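Rakar offers cash for third babies, gets 6

22 July 2022

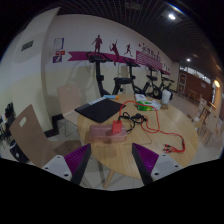
Zhiqiang Cheng told the council that a one-off payment would hardly cover the pram, and asked whether anyone had thought of opening a nursery instead.

The Rakar scheme began in April and was meant to reverse a long slide in the town's headcount, now 2,628. So far 218 households have asked for the form and six have sent it back. Neighbouring Paisan, which offers nothing, has grown over the same period.

The council will review the payment in two years, by which time it hopes to have more residents to consult.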